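홈 | 학술지 | 지난 호 | 투고 안내 | 로그인

2024년 6월
Lies De Smet

4. 이중 학위 교사의 효과에 관한 재검토

4.1 학위의 수와 수업의 질

교육학 학위를 둘 이상 가진 교사가 더 나은 수업을 한다는 주장은 교원 정책 문헌에서 거의 전제처럼 쓰인다. 초등교육 학사에 교육행정 석사를 더하고, 여기에 매체나 교과 전공의 석사를 하나 더 얹은 이력은 채용 공고에서도 우대 사항으로 자주 등장한다. 그러나 이 전제를 직접 검증한 연구는 생각보다 드물고, 있더라도 측정 방식에 의문이 남는다. 이 절에서는 Garnden 지역 초등학교와 직업계 중등학교에서 수집한 교사 설문 992건을 다시 분석하여 그 근거가 얼마나 단단한지 살핀다.

가장 먼저 걸리는 것은 표본이다. 원자료를 모은 Clastum 조사는 연수 참가자를 대상으로 했다. 연수에 자발적으로 나온 교사는 학위 과정에도 관심이 많을 가능성이 높고, 설문에 적힌 수업 만족도 역시 본인이 매긴 값이다. 추가 학위를 딴 사람이 자기 수업을 후하게 평가했다고 해서 학생이 더 배웠다고 말할 수는 없다. 조사 보고서는 이 점을 각주 하나로 처리하고 본문에서는 '효과'라는 단어를 거리낌 없이 쓴다. 본 연구에서는 이를 '연관'으로 고쳐 부른다.

둘째는 경력과의 혼동이다. 석사 학위가 둘인 교사는 대개 오래 가르친 교사이기도 하다. 경력 연수를 통제하자 학위 수와 수업 자기평가 사이의 관계는 눈에 띄게 약해졌고, 초등학교 표본에서는 통계적으로 구별되지 않았다. 직업계 표본에는 약한 관계가 남았으나, 학교 간 차이를 모형에 넣으면 방향조차 안정적이지 않았다. 이 결과를 두고 학위가 쓸모없다고 읽는 것 또한 성급하다. 자료가 그 정도의 판단을 감당하지 못한다는 뜻에 가깝다.

4.2 급여 체계의 문제

학위 가산 급여는 이 논의에서 따로 떼어 보아야 한다. 다수의 학교가 석사 학위에 일정한 급여를 더해 주고, 두 번째 석사에도 같은 방식을 적용한다. 교사로서는 합리적인 선택이겠으나, 급여표가 학위의 내용을 묻지 않는다는 점은 지적할 만하다. 교육행정 석사는 교실 수업을 위한 과정이 아니며, 매체디자인 석사가 읽기 지도에 어떤 도움을 주는지도 자명하지 않다. Cuypers 재단의 지원 사업은 교사 200명에게 학비를 보조했지만, 전공과 담당 교과의 일치 여부는 신청 서식에 들어 있지 않았다.

보조를 받은 교사와의 면담에서는 학업 동기가 크게 3가지로 나뉘었다. 급여 상승, 관리직 진출, 전공에 대한 개인적 관심이다. 수업 개선을 첫째 동기로 꼽은 응답은 별도의 범주를 만들 만큼 모이지 않았다. 면담자가 먼저 수업 이야기를 꺼낸 경우에는 대부분 도움이 되었다고 답했는데, 유도된 답변일 가능성을 배제하기 어려워 분석에서 제외하였다.

4.3 직업계 학교의 경우

직업계 학교에서는 사정이 조금 다르다. 산업 현장 경력을 학위로 환산할 것인지를 두고 학교마다 규정이 엇갈리고, 같은 자격의 교사가 옮겨 간 학교에 따라 다른 호봉을 받기도 한다. Prultitz 권역의 2개 학교는 현장 경력을 석사에 준하여 인정하였다. 그 근거로 제시된 문서는 내부 지침 한 장이었고, 어떤 수업 성과를 기대하는지는 적혀 있지 않았다.

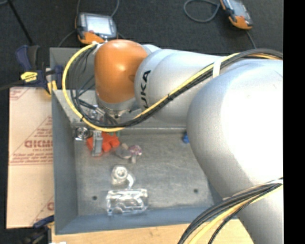
그림 2. KUKA 로봇 팔과 금속 상자.

학위를 그렇게 깎아내리면 젊은 교사는 무엇으로 자신을 증명하느냐고, 초고를 읽은 한 교사가 되물었다. 수업 참관은 1년에 한 번이고 그마저 관리자의 일정에 맞춰 잡히는데, 그나마 학위는 누구에게나 같은 종이라는 것이다. 이 반론은 가볍지 않다. 다만 평가 제도가 부실하다는 사실이 학위의 효과를 입증해 주지는 않으며, 두 문제를 한데 묶어 온 것이 기존 논의의 약점이라고 본다.

같은 맥락에서 현장 경력 인정 역시 별도의 자료를 요구한다. 직업계 표본은 학교 수가 적고, 교사의 이전 직종도 설문에서 자유 기술로만 수집되어 분류가 고르지 않다. '기계 관련'이라는 응답 하나에 설계, 정비, 판매가 섞여 있을 수 있다. 2월에 실시한 보완 설문에서 직종 항목을 나누어 물었으나 응답률이 낮아 본 분석에는 반영하지 않았다. 학생 성취 자료와의 연결은 5절에서 다룬다.

관련 논문
- 초임 교사의 대학원 진학 동기와 이직 의향
- 학위 가산 급여의 역사적 형성
- 연수 참가자 표본의 편향 문제
- 직업계 교원의 현장 경력 환산 규정 비교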